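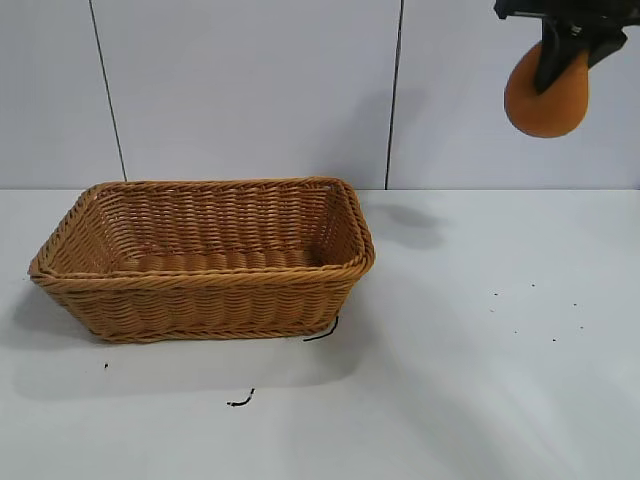 Section 4: Good practice for pick-and-place work

Good table habits are the quickest way to get better results out of your Gavow cell, and the best part is that you can start using them today! Everything in this section applies to any two-finger gripper running under Tradier, whatever you happen to be moving. A light, matte table, a single basket and one soft orange piece held well clear of the surface make a great first job, and they also give you plenty to check: a short black cable curling out from under the corner of the basket, a stray bit of what may be wire in front of it, and a scatter of dark specks on the open side of the table. Each of those has a rule below. Read the whole section once before you power up, then keep it next to the cell for the first few weeks.

4.1 Before you start

You will need the Gavow controller with Tradier installed, the table mat or bare table you used for calibration, your container, and a lint-free cloth. If you are using the Zuvix starter kit, the cloth and the calibration card are in the flat box under the foam.

Set the controller to HOLD before you put a hand anywhere inside the reach of the arm. HOLD keeps the fingers closed and stops all arm motion. It does not remove power, so use the main switch for any work on the fingers or the wiring.

CAUTION: Never reach under a held object. Soft pieces can slip out of the fingers slowly, and a quick grab puts your hand right where the arm will go next.

4.2 Clearing the table

1. Press HOLD and wait for the amber light.

2. Pick up any loose wire ends, clipped ties and scraps by hand. Look close to the container first, where small things like to hide in the shadow.

3. Wipe the open side of the table from the back edge toward you. Crumb-sized dirt is enough to mark a foam piece, and on a pale surface the vision tool may report it as a tiny object.

4. Lift the container, wipe underneath, and put it back flat.

5. Run TABLE CHECK from the Tradier menu. A clean table reports zero items outside the container.

Note: If TABLE CHECK keeps finding one item in the same place, look at the lens before you wipe the table a fifth time. A smudge on the glass gives exactly this result.

4.3 Cables

Cables deserve their own rule, and it is a simple one: nothing with a wire in it runs across or under the work area. A thin cable under a basket can tip the base enough to change the rim height. It can also catch on a finger during a low pass.

1. Trace every cable that touches the table back to where it starts.

2. Unplug and remove the ones you do not need for this job.

3. Route the rest behind the table, outside the reach of the arm, and clip them every 200 mm.

4. Press down on each corner of the container. It should not rock.

CAUTION: Do not tape a cable flat to the work surface as a permanent fix. Tape edges lift over time, and fingers find them.

4.4 Placing the container

Woven baskets are wonderful to work with. They are light, they stay open, and they forgive a slightly crooked drop. They also have rims that stick out farther than you might expect, especially where there is a thick braid around the top, so always measure from the outside of the rim and never from the base.

1. Put the container fully on one half of the table and leave the other half free for picking.

2. Turn the long side parallel to the front edge of the table.

3. Measure from the table to the highest point of the rim. Enter the number under CONTAINER HEIGHT.

4. Set the travel height. Our house rule is that the lowest point of the held object passes at least 175 mm above the rim. You can go lower for heavy parts once you have a month of clean runs behind you.

5. Run one pass with empty fingers at slow speed and watch the rim the whole way.

Note: Sloping sides make the floor smaller than the opening. Aim for the middle of the floor, especially with round pieces that like to roll.

4.5 Gripping soft and rounded pieces

Here is where it gets fun! A soft piece with a narrow top and a wide bottom teaches you more about grip settings in ten minutes than a box of metal blocks will in a week.

1. Start with the SOFT preset in Tradier.

2. Bring the fingers in from both sides at the widest part of the piece, or a little above it.

3. Close until the surface just begins to give, then stop.

4. Lift straight up by a hand's width and hold for five seconds. Watch for turning or sliding.

5. If the piece slides, add one step of force and try again from the table. Do not add force in the air.

6. Save the setting under the name of the piece, with the date.

Foam changes with use. Pieces we tested on the Yoon practice rig needed a new force setting after roughly 1,211 grips — earlier if they were kept near a heater. Check your saved settings again whenever you swap in a fresh piece.

CAUTION: Flat finger plates have edges. Run a fingertip along them with the main switch off, and replace any plate that feels sharp.

4.6 Light and shadow

Good light from above is a real help. Expect the arm to throw a soft shadow on the table and on the wall behind, and expect that shadow to move with it. This is normal. What you want to avoid is a dark, hard-edged shadow across the picking area.

1. Switch on the lights you will use for the job, and only those.

2. Park the arm over the picking area and save a test picture with SNAP.

3. Move the arm to the container and save another.

4. Compare the two. If TABLE CHECK reports an item in one and nothing in the other, move the lamp and repeat.

Keep the wall behind the table plain if you can. Panel seams cause no trouble as long as they stay in the same place between calibration and work, so recalibrate if you shift the table or the camera, even by a little.

4.7 Ending a run

1. Let the arm finish its current move and open over the container or the table. Never end a run with a piece in the fingers.

2. Press PARK, then switch off at the main switch.

3. Empty the container and store soft pieces loose, with nothing on top of them.

4. Write the number of drops in the log, even when it is zero.

Note: Error 715 on the next start means the arm was switched off while the fingers were closed. Clear it by choosing OPEN FINGERS with a hand-sized soft pad on the table below, then run TABLE CHECK before you load the job.

Section revised June 30, 2019. Replaces the May edition. The travel height rule in 4.4 and the cable clip spacing in 4.3 are new.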